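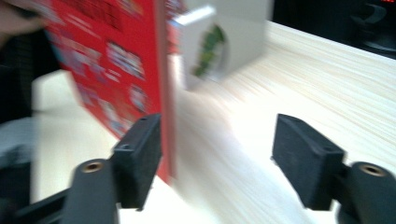 Sirnberg asked whether the hand-held grippers could be left out of this checklist and ordered under the consumables line, the way the spare pads are. Their view was that a hand tool with no motor doesn't need a pre-purchase inspection.

Reply: No. They stay on the list. The hand-held units cost less than the arm, but we are ordering more of them, and the fingers have to match the ones on the arm. If the fingers are wrong, both orders are wrong.

# Pre-purchase safety and inspection checklist

**Project:** Clakico, mixed-item picking
**Site:** Clositz, bench area
**Covers:** hand-held grippers, one arm, bench, guarding, spares
**Status:** open, second pass

Mark each line OK, NOT OK or OPEN. A NOT OK in sections 1 to 3 holds the order. Section 4 can stay open until the budget review in December.

## 1. Hand-held grippers

- [x] Fingers open and close without catching. **OK**
- [x] Both finger pads seated, no wobble at the base. **OK**
- [x] Threaded inserts flush, no cracks in the plastic around them. **OK**
- [ ] Replacement pads available separately from the finger base. **OPEN**
 - Comment: Abou Zeid lists pads alone. Sirnberg lists pad and base as one part. We asked for a split price and have not had it yet.
- [x] No sharp edges where the operator holds the tool. **OK**
- [ ] Pinch point label on the body. **NOT OK**
 - Comment: The sample unit came without one. The supplier says production units have it. We need to see one before signing.
- [ ] Weight acceptable for a full shift. **OPEN**
 - Comment: Fine for short runs. No long run has been done. Ask the evening crew as well as the day crew.

Order quantity: 7 units. The first draft of the budget said 12, with one at every bench position plus spares. We don't have 12 positions. Seven covers what is in the plan and leaves one unit on the shelf.

## 2. Items to be handled

The arm quote is based on what it has to pick up, so the item list goes out with the order. Anything left off it is outside the supplier's guarantee.

- [x] Tall printed boxes, upright and tilted. **OK**
- [x] White boxes standing on end. **OK**
- [ ] Boxes with a loose lid or flap. **OPEN**
 - Comment: Sirnberg counts these as a separate item type and wants to price them that way. Abou Zeid does not. Get this in writing from both.
- [ ] Flat items, including children's picture books. **OPEN**
 - Comment: A box gives the fingers two sides to close on. A book lying flat gives them a thin edge, and the cover can crease or lift. The standard pad may not be enough. Both suppliers offer a thinner fingertip at extra cost, and neither price is in the current budget.

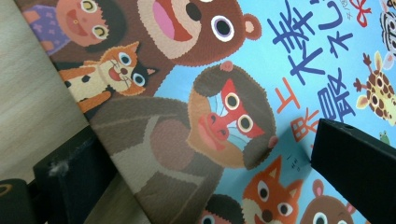
The thinner tip also changes the spares list. If we buy it, we need it for the hand-held units and for the arm, and we need to decide who swaps tips and when. Swapping in the middle of a shift is a safety matter as well as a cost, so it has its own line in section 3.

- [ ] Used items with pencil marks, stickers or worn corners accepted as normal stock. **OPEN**
 - Comment: Both sample lists assume new goods. Ours will not all be new.
- [x] Printing in any language. **OK**
 - Comment: Makes no difference to the grip. The label reader is a separate purchase.

## 3. Bench and surroundings

- [x] Bench top flat and level. **OK**
- [x] Bench rated for the arm's weight plus load. **OK**
 - Comment: Rating plate is under the left side. Copy filed with the quote.
- [ ] Overhead light checked for glare on pale surfaces. **NOT OK**
 - Comment: A pale wood-grain top under strong light washes out on the cameras. Price a matte mat before pricing new lights. The mat is the cheaper fix.
- [ ] Chairs kept outside the arm's reach. **OPEN**
 - Comment: Tape the line on the floor before delivery.
- [x] Emergency stop reachable from a seated position. **OK** (on the drawing only, recheck once installed)
- [ ] Written step for changing fingertips with power off. **NOT OK**
 - Comment: Not started. Two pages at most, please.
- [ ] Lint and dust wiped from pads at the start of each shift. **OPEN**
 - Comment: Add to the daily sheet. Ask both suppliers which cleaners are safe on the pad material. Sirnberg's manual only says "suitable cleaner."

## 4. Budget and planning

| Line | Quantity | State |
|---|---|---|
| Hand-held grippers | 7 | Priced, waiting on label |
| Spare pads, pairs | 21 | Priced by Abou Zeid only |
| Thin fingertips | not set | Not in budget |
| Arm | 1 | Two quotes in |
| Bench mats | 3 | To be priced |

- [x] Pad quantity agreed. **OK**
 - Comment: 21 pairs is three per hand-held unit. The arm's spares come with the arm.
- [ ] Delivery time confirmed in writing. **OPEN**
- [ ] Training included in the arm price. **OPEN**
 - Comment: Sirnberg includes one day. Abou Zeid charges for it. Compare the totals with training in.
- [ ] Return terms for the sample unit. **NOT OK**
 - Comment: None given. It goes back on Thursday unless we hear otherwise.

The order stays on hold for the pinch label, the glare and the power-off step. Send changes as comments under the line they belong to.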